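October
Fiction
By our small-business correspondent

THE LINE FOR ARMS

The budget had a line in it for arms. It had been there since winter, when the director came back from a trade show with a tote bag and a quote from Vatent for two of them, floor-mounted, with delivery to be advised. I typed "Arms (2)" into the spreadsheet under "Kettle" and left the amount blank, as you would with a relative's age.

By spring we had 1,602 dollars left in equipment and the arms had still not been advised.

"What will that buy?" said the director.

I told her it would buy the crate one arm came in, if Vatent was willing to part with the crate.

Our company is called Usmani and we intend to fold the nation's laundry. That's the whole plan, though the version for the bank runs to 80 pages and has a graph. A machine will stand beside your bed and fold your clothes while you're at work. I'd pointed out more than once that the machine would need to know how to fold, and that none of us had put a dollar against teaching it. There was a column for signage.

So I rang Mestix, who do the hand-held kind. You hold a gripper in your hand, you squeeze, the fingers close, and you fold the shirt yourself while the thing in your hand takes notes. The man on the phone was very good. He asked what we were planning to mount them on.

"Employees," I said.

He said that was the usual configuration. 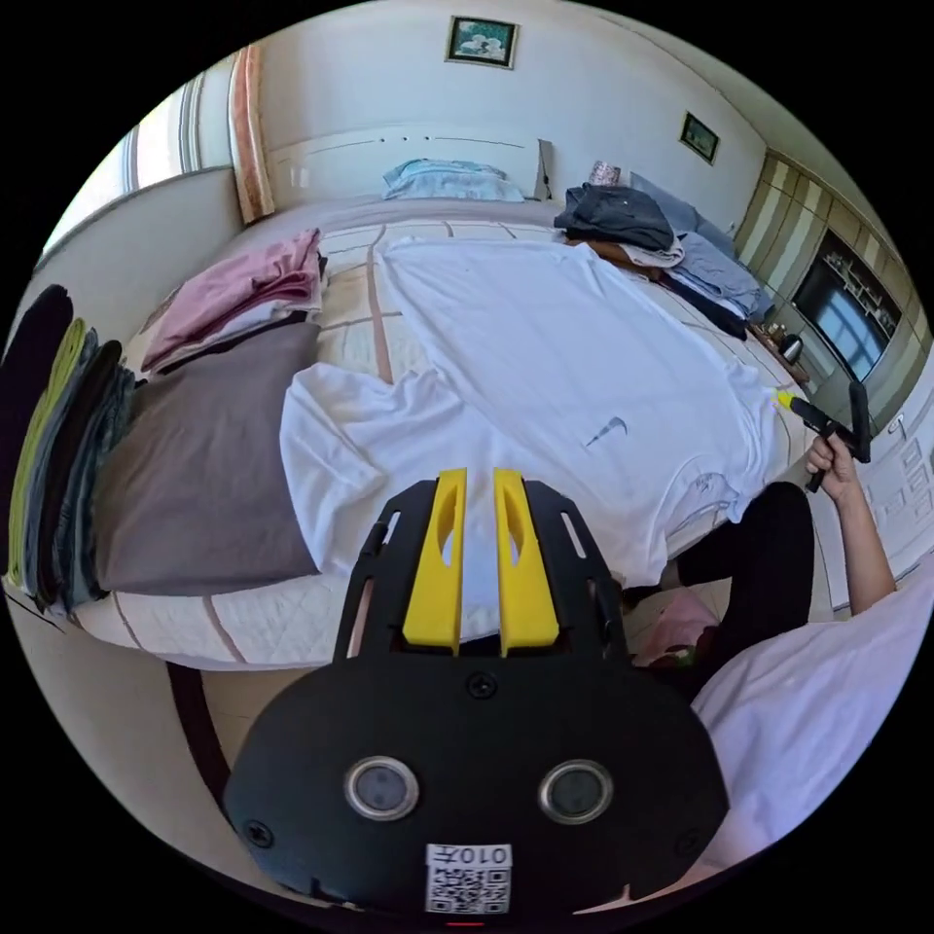
White T-shirt, first garment on the schedule.

I'd costed it at three minutes a shirt. I arrived at this by folding a shirt at my desk, with my own hands, which come with ten fingers and no maintenance agreement. It hadn't occurred to me to cost it with two yellow fingers a side. A T-shirt is a reasonable object until you try to pick it up by the hem with something shaped like a pair of salad tongs, and then it has opinions. The first afternoon I stood in the doorway with my clipboard and amended three minutes to six. Then I went and stood in the kitchen for a while.

There was also the question of the room. The Vatent quote assumed a "representative domestic environment", which they would build for us out of aluminium extrusion at a price I read aloud to the whole office. I proposed a bedroom. They're all over the place, I said. Most come with a bed. I found one with a quilt, a wardrobe and pictures on the wall, and under "Representative domestic environment" I entered a sum so small that the accountant rang to ask if I'd dropped a zero.

Clothes were harder. The director felt we should buy a standard set, all new, all the one size, for scientific reasons. I felt we should bring some from home. We compromised by bringing some from home and calling it a standard set.

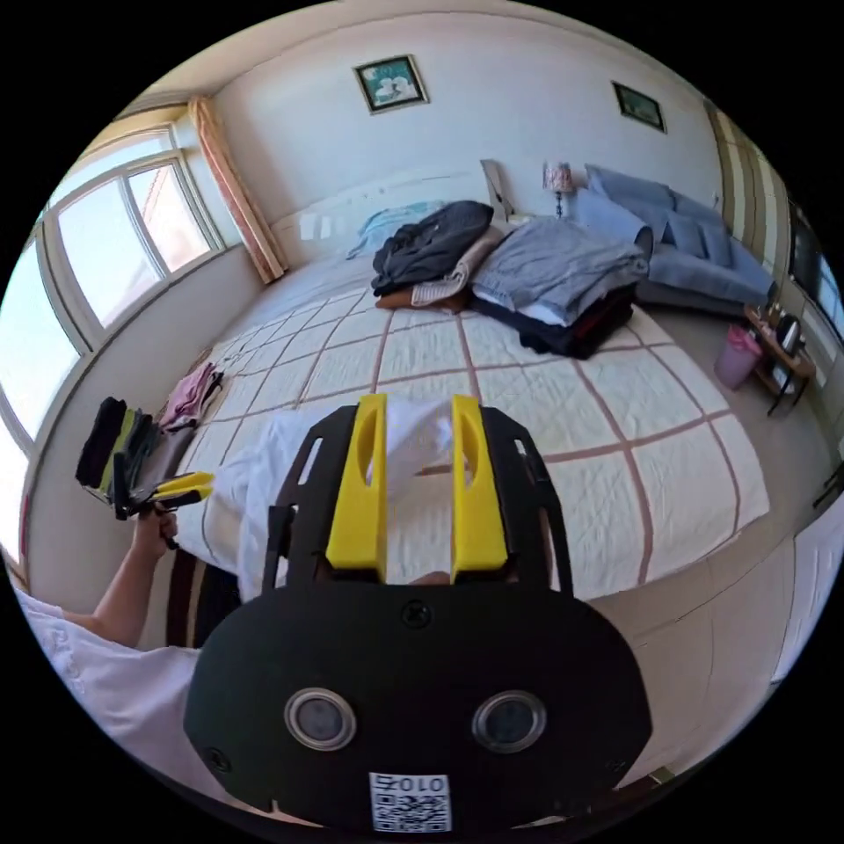
Which left the arms. You can't simply delete a line from a budget that a bank has seen. It has to be moved, or renamed, or allowed to grow old. I tried "Arms (deferred)". The director thought that sounded like a medical condition. I tried "Arms (human)" and she asked me to think about how it would look if we were audited.

In the meantime the folding went on. I'd look in at eleven and again at four. I took to carrying the Grollel brochure with me, Grollel being the other people who'd quoted, at a figure that made Vatent look like a church fete. On page one a pair of silver arms was folding a towel. It was a very flat towel. It lay there as though it had been ironed by its mother. I held the brochure up beside our bed and thought about the gap between the two, and what you might charge someone to cross it.

I asked how it was going.

"The shirt," came the reply, "is winning."

I wrote down: progress satisfactory. 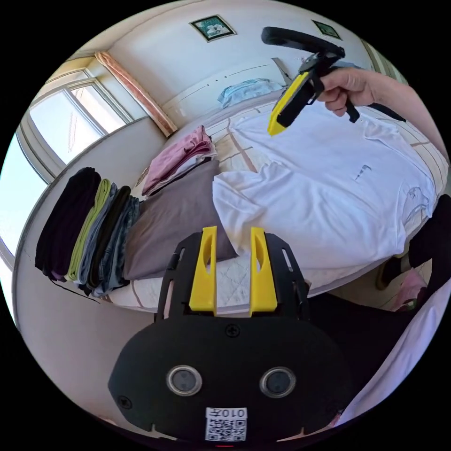
By the end of the month I had a page of actual numbers, the first the company had owned. So many minutes for jeans. So many for anything with a hood. An entire row for fitted sheets, blank, with a note in someone else's handwriting that said no. I took it to the director and laid it next to the spreadsheet.

She read it through, and then she read it again, slower, the way people do when they're looking for the arms.

"And when the machine comes," she said, "it'll know all this?"

"It'll know how we do it."

She glanced at my jumper, which I'd folded over the back of the chair. It had slid down and was mostly on the carpet.

"Leave the line in," she said, "and put something next to it for ironing."

COMMENTS

foldedcorners: Worked in purchasing for a council depot. "Allowed to grow old" is exactly what happened to our second forklift.

mumof4_bendigo: Six minutes a shirt is still quicker than my teenager.

quietledger: Enjoyed this, but no accountant rings about a dropped zero. We email, and we cc your manager.

foldedcorners: @quietledger ours rang. He was lonely.

tea_and_tenders: Please tell me the fitted sheet gets a sequel.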